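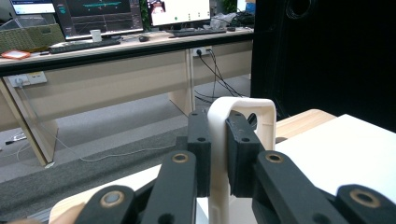
Can It Put the Mugs Away Yet?

I have a deal with my sister. The day a machine can empty my dishwasher without me standing next to it, I owe her dinner somewhere with tablecloths. She made the bet in January, and she's been texting me robot videos ever since.

So when a small outfit called Hiltska said I could come by on a Saturday and watch them work, I went, mostly hoping to keep my money.

The job that morning was picking things up by the handle. That's it! Mug handles, basket handles, drawer pulls, the arch on top of a toolbox. Before they try the real stuff they use printed practice pieces, and the one I got attached to was a plain white arch, standing upright on a pale wooden table, with a black finger pad on either side of it. You or I would hook a finger through the loop and get on with our day. Two flat pads have to squeeze it from the sides, and squeeze it the right amount, and know where the sides are in the first place.

"People think the arm is the hard part," said Anqi Luo, who runs the grasping work. "I can buy an arm. I can't buy knowing what a mug is doing when it starts to tip."

I asked how many tries it takes. Her notebook for that one arch had 874 grasps in it, and 66 of them were marked as drops. I thought that sounded pretty good until I did the math on my own cupboards. At that rate I'd be sweeping up something nearly every time I ran a full load (and I only own the one good set of bowls).

There's also the speed. A careful grasp, lift and set down took long enough that I finished a granola bar. Kusum Maurya, who writes the control software, says she could make it go faster this afternoon and I wouldn't like the results.

Shops are a different story, kind of. I called Macarena Medina, who manages the packing floor at Sellero, where two arms have been loading bathroom fittings into boxes since last spring. Same fittings, same boxes, same spot on the same bench. On a decent shift they get through up to 3000 pieces, and she's happy with them. Then I asked what happens when a box comes in crushed at one corner. "Then Rungnapa comes over," she said. Rungnapa Chareonsuk fixes the box, hits the green button and goes back to the work the arms can't do, like untangling the chains on the sink plugs.

That's pretty much where I've landed. If your chore shows up in the same shape, in the same place, every single time, a machine can probably take it today. My dishwasher has never once been loaded the same way twice, and one of the people loading it is seven.

Before I left Hiltska I asked Anqi which chore she'd want handed over first at home. Laundry, I figured. Everybody says laundry. She said she'd settle for something that picks up the bath toys, and then she went back to her notebook and started a fresh page for the next handle.

My sister has sent me two more videos since. In one of them the robot puts a plate in a rack, and it does look great, and I've watched it four times trying to spot where they cut it. I'm not booking a table yet.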